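Why I gave up on the big list and started learning Turkish badly

I've been trying to learn Turkish for two years now, and for most of that time I was really just collecting Turkish. I had a deck of 3,000 flash cards that I downloaded in one go, and I got through 235 of them before I started dreading my phone. If you asked me for the word for "cupboard" I'd have it in a second. If you asked me how my weekend was, I'd stare at you.

My neighbor Dindo Villanueva speaks four languages and is very annoying about it (love you, Dindo). He told me to throw out the deck and learn to talk about whatever was right in front of me, even if it came out wrong.
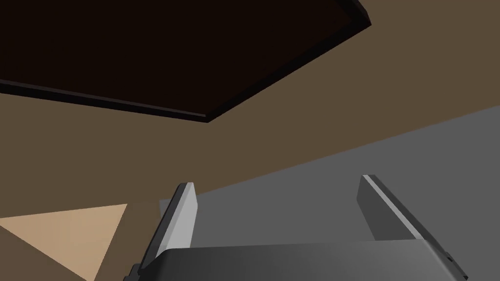 Turkish word order is the thing that gets me every time. The verb waits at the end like it's in line at the bank, and by the time I get there I've forgotten who was doing what. So I started small, with one object and one sentence, and then I'd add a piece to it. Take that big dark panel up there, seen from underneath. My first try was "Bu siyah," this is black. Then "Bu çok siyah," this is very black. Then I wanted to say I was looking at it from below, and that took me most of a coffee and two tries at "alttan." But I have never forgotten "alttan" since, and I can't say that about a single card in that deck!

The other thing that helped was finding a person to be bad at it with. I take a class in Brerley now, in a room over the Özkan bakery, and it's me, a couple of retired folks and a very patient teacher. Neville Stockdale sits next to me. He has the worst accent I have ever heard and he's miles ahead of me, because he just opens his mouth and goes.
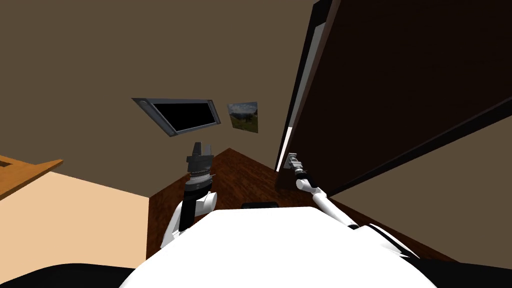

Neville's trick is that he answers every question with a whole sentence, even when "evet" would do fine. "Yes, I drank tea this morning." "No, I did not go to the market." It sounds so stiff, like a hostage reading a statement, but he gets to practice the endings ten times more than I do. I stole it in August and my past tense is finally coming out without a long pause in the middle.

I do still keep a notebook. It has 300 words in it — all ones I needed at some point and didn't have — and I write the whole sentence next to each one. Some of the sentences are very dumb. There's a page that's mostly me complaining about the bus to Pandell.

Vowel harmony is still a mess, by the way. I go by ear and get it wrong a lot, and the woman at the bakery counter fixes my endings while she bags up the simit. Next up is the reported past, the "-miş" one, which Neville says is great for gossip. I'll let you know how I get on.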